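Pelden完成厨房场景夹爪与控制器对比测试，结果分项公布

2022年3月30日

机器人软件公司Pelden公布了一组厨房场景下的夹爪与控制器对比结果。测试全部在仿真环境中进行，使用同一款白色机械臂，先后搭配Hident和Probert两种夹爪，并在两套控制器之间切换。公司表示，这组数据将用于决定下一阶段实机测试采用哪一种组合。

测试共设五种配置。前四种由两种夹爪和两套控制器两两组合而成，第五种沿用Pelden去年的旧控制器，搭配Hident夹爪，作为基准。每种配置执行200回合，由40种台面布局和每种布局下的5个目标物得出。五种配置合计1000回合，其中853回合被判定为完成。

完成的标准写在测试说明里：目标物被夹起，离开支撑面，在空中保持到计时结束，过程中没有碰倒其他物品。机械臂与台面或灶具发生超过阈值的接触，该回合直接终止。目标物夹起后在指间转动，只要没有脱落，仍算完成，但会另作标记。
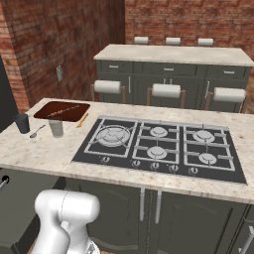

台面布局由Pelden的场景组编写，负责人是Beca Penry。她说，编写时的原则是让目标物的高度、粗细和朝向都拉开差别，同时不离开一般厨房里能见到的东西。岛台左侧是水槽，右侧是燃气灶，物品多数集中在水槽周围。以其中一种布局为例，银色勺子平放在深灰色直筒杯和白色杯子之间，橙色手柄的锅铲靠在水槽右侧，水槽上还斜搁着一件细长的器具。夹爪要取勺子，就得从两只杯子中间下去，留给手指张开的余地有限。Penry表示，这类布局在全部布局中占的比例不高，却最能看出两种夹爪的差别。

Hident是两指平行夹爪，行程较短，指尖较窄。Probert同为两指结构，开合范围更大，指尖装有可更换的软垫，指体也因此更宽。两种夹爪的仿真模型都由Pelden自行建立，质量、行程和最大夹持力按随附资料填写，软垫的摩擦参数则经过单独标定。测试说明中列出了全部参数，并注明软垫的变形采用简化模型处理，和实物会有出入。

从结果看，Hident在夹取平放的细小物品时完成率较高，勺子一项的优势最明显。失败多发生在直筒杯上，原因集中在夹持位置偏高，抬起时杯身倾斜，最后从指间滑出。Probert的情况大致相反，夹杯子时很稳，夹勺子时常有一侧手指先碰到旁边的物品。锅铲一项两者接近。

Pelden没有给出两种夹爪的总排名。公司在说明中写道，总完成率受目标物构成影响，换一批物品，先后次序就可能改变，因此只公布分项结果。合作方可以按自己的物品清单重新加权。

控制器方面，参与对比的两套方案在内部分别称为位置方案和柔顺方案。位置方案按规划好的轨迹运行，接近目标时不调整力度。柔顺方案在末端接近支撑面时降低刚度，允许手指在轻微接触后继续下移。测试中，柔顺方案因接触超限而终止的回合明显较少，平均用时则更长，差距主要出在最后一段下降。

两套方案在灶具附近的表现也有区别。炉架高低不平，格栅之间有空隙，手指一旦伸进空隙，再抬起时容易卡住。位置方案在这一区域的终止次数偏多，测试人员随后检查了轨迹，发现部分下降点距离炉架边缘过近。Pelden没有为此修改轨迹重测，理由是五种配置必须使用同一批下降点，否则前后数据无法放在一起比较。相关回合已在数据表中标出，供使用者自行剔除。
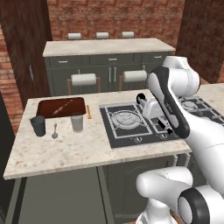 相机设置也在测试范围之内，但没有单独列为一种配置。每个回合都从多个视角渲染，目标物的位置由图像估计得出，不直接读取仿真器中的真值。Penry解释说，如果用真值，夹爪之间的差别会显得更小，控制器之间的差别则会被放大，而这和实机上的情况不符。为了核对，场景组另外用真值跑了一遍基准配置，结果放在附录里，没有计入853这个数字。

附录显示，位置估计误差较大的回合，多半出现在手臂挡住目标物的时候。机械臂的前臂较长，从岛台一侧伸向灶具时，肘部以下会遮住一部分台面。场景组试过移动其中一个视角，遮挡有所减少，但水槽内侧又落到了视野之外。最后采用的机位是折中的结果，测试说明列出了各视角的安装高度和俯角。

光照在五种配置中保持一致，没有加入随机变化。石材台面带有斑点，浅色物品放在上面时边缘不易分辨，估计模块对此作过专门训练。细长物品的朝向误差仍然偏大，有时会把勺柄一端认作勺头，夹取点随之偏移。对Hident而言，偏移后通常还能夹住；对Probert来说，较宽的指体更容易在偏移后碰到台面。

负责实机部分的Stolden实验室将在下一步接手。该实验室设有一座与仿真场景尺寸相同的岛台，水槽和灶具的位置一致，柜体和后排台面则作了简化。双方商定，实机阶段先复现其中一部分布局，再决定是否扩大范围。首批布局由Stolden挑选，Pelden不参与，挑选标准会随结果一并公布。

Stolden方面提出的主要问题是夹爪更换时间。仿真中切换夹爪只需载入另一个模型，实机上要拆装法兰、重新标定工具中心点，还要检查线缆走向。实验室计划先用一种夹爪跑完全部选定布局，再换另一种，避免反复拆装带来的误差。这样安排的代价是两组数据采集时间相隔较长，环境光可能有变化，届时会加装遮光帘。

Probert的软垫磨损是另一个需要跟踪的项目。仿真中软垫的摩擦系数始终不变，实物在多次夹取后表面会变光滑。Stolden准备在固定的回合数之后更换软垫，换下的软垫留存备查。Hident的指尖为硬质材料，不设更换周期，只在每批测试前清洁一次。

此外，实机阶段会增加一项仿真中没有的记录，即物品放回后的位置偏差。目前的测试到保持结束为止，不包含放置动作。Penry表示，不少合作方更关心放置，特别是把杯子放回原处时会不会碰到旁边的东西，但仿真中的放置受接触模型影响较大，现阶段拿出来比较意义不大。

Pelden同时更正了上一次内部通报中的一处错误。那份通报把基准配置写成搭配Probert夹爪，实际使用的是Hident。更正不影响各项数值，只影响表头。已经收到通报的合作方会收到新版表格，旧版请勿继续引用。

数据表、台面布局文件和测试说明已提供给现有合作方，布局文件可在Pelden的仿真工具中直接打开。夹爪模型暂不随附，需要者可向公司单独申请，并说明用途。渲染图像按回合归档，终止的回合同样保留全部图像，文件名中带有终止原因代码，代码含义见测试说明最后一页。

有关布局文件和评分标准的问题，由场景组答复；实机阶段的安排，请与Stolden实验室联系。实机测试的开始时间取决于岛台的安装进度，目前灶具已经就位，水槽尚待固定。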